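Tabletop > Historicals > Painting Guides > Basing a Waterloo Army Without Losing Your May

Every spring somebody at the club announces a Waterloo army, buys 300 figures in one go, and paints 12 of them. I have done it myself. What follows is the basing method I settled on after my second try at 1815, and I should say up front that I don't trust most of the advice I was given along the way, including the advice that basing should be done last.

Start by picking your base size and writing it down. The rulebooks will tell you it doesn't matter. It matters the first time you play somebody else. We use the Plistau rules, which claim to be "base agnostic" and then measure everything from the front corners. Zeeshan Lodhi bases his French six to a stand and I do the same, mostly so that our battalions line up when they run into each other.

1. Cut or buy the bases. I buy mine. Laser-cut ones from Biltow are flat and all the same size, which is more than I can say for anything I've done with a knife and a steel rule. Check them on a tile or a sheet of glass anyway. If one rocks, put it aside for casualties.

2. Glue the figures down before the texture. The hobby videos like to paint the ground first and pin the figures in later. Maybe that works for a display piece. On a gaming stand I've had muskets snap off every time.

3. Spread filler between the feet. Plain household filler, thinned with a little water and brown paint. There are jars of special basing paste on sale for several times the price, and I've used two brands, and I couldn't tell you which stands have it. Push it right up to the edges of the molded bases with an old brush. Leave it overnight. If you see a hairline crack, leave it alone too. It will look like mud.

4. Paint the filler dark brown, then drybrush twice. First pass a mid brown, second pass a dull tan, and go easy on the second.
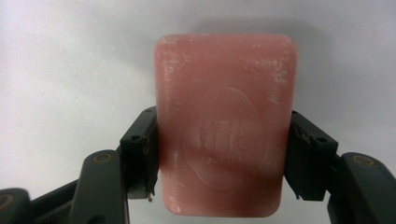 5. Add the grass. Waterloo was fought over standing crops and wet ground, so a golf green looks wrong. I use a straw-colored static grass in patches and leave bare mud along the front rank. Dušan Kovačević swears by tall rye tufts on every stand – they look great until you try to stack the stands in a box.

6. Paint the edges. Pick one color and stick with it for the whole army. Black is fine. People argue over this for pages on the Urnley forum and I have never once noticed it in a game.

Two things I would skip. The first is magnetic sheet on the bottom of every stand, unless you already own steel-lined boxes. The second is the Jatoi flocking machine. It may be good for somebody with 700 figures waiting, but a tea strainer does the same job on a battalion at a time.

Varnish goes on before the grass, by the way, between steps 4 and 5. Matte varnish over static grass turns it gray, whatever the can says.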